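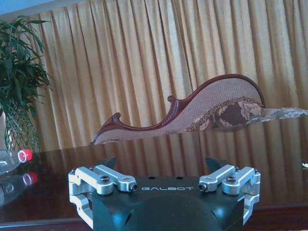

**Guest-room tidying practice** is the loose family of rules, house standards and plain good habits that govern how mobile robots with arms pick up and put away small items in hotel rooms and other furnished spaces. It sits a little apart from industrial robot safety, where the machine usually has a marked-off area of its own, and borrows a good deal from the older customs of housekeeping — knock first, start at the door, and leave other people's belongings alone unless you've been told otherwise.

## Background

Most early written guidance came from the people who had to do the work. The best known set is the *Vorkell Room Notes*, drawn up by Ingeborg Schnyder and Natnael Tamiru while the two were comparing housekeeping manuals with the instructions given to robot operators. Their first edition had 13 rules. A later revision, prepared with Liesl Trummer, grew to 68, and a good many readers still prefer the short one, which fits on a single sheet and can be taped inside a cupboard door.

## Approach and reach

The Notes ask that a robot come to a piece of furniture squarely, stop, and only then raise an arm. Tables with curved legs get a paragraph to themselves, as the feet may reach farther out than the top does and are easily missed by anyone thinking only about the tabletop. When one hand is holding something, the other is to stay open and still until the first has finished its job. 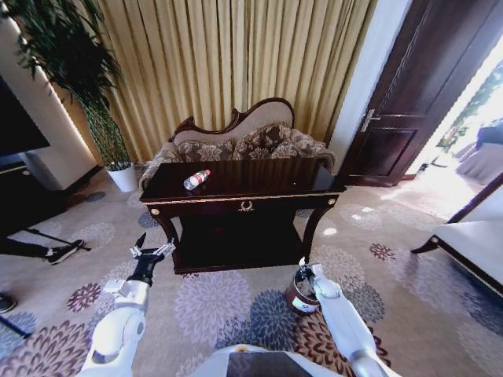
Carried items should travel low and close to the body, at a steady pace, and never over a seat where somebody might be sitting. Anyone watching the work is asked to keep feet and cables out of the path, and the operator is expected to say out loud when an arm is about to move. It's a small courtesy, and it does wonders for everybody's nerves!

## Polished surfaces

Glossy furniture brings its own troubles. A shiny tabletop can show a second bottle beneath the first, or a whole curtain's worth of stripes, and a robot relying on its wrist camera may take the reflection for the real thing. The usual advice is to look from two heights before closing the fingers, and to come down slowly near any decorated edge, where trim is easily scratched and costly to mend.

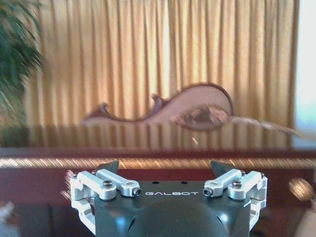 *Wrist view over a reflective tabletop with gold edge trim, fingers open.*

## Records and disagreements

Operators following the Notes write down each dropped item, each bump and each stop, however minor. Saeed Shojaei has argued that seven entries per shift is plenty and that longer logs go unread, while Domenica Riedl, who went through 147 of them for the Tradell trials, found the dull ones the most useful of all. The current text leaves the length of the log up to the house.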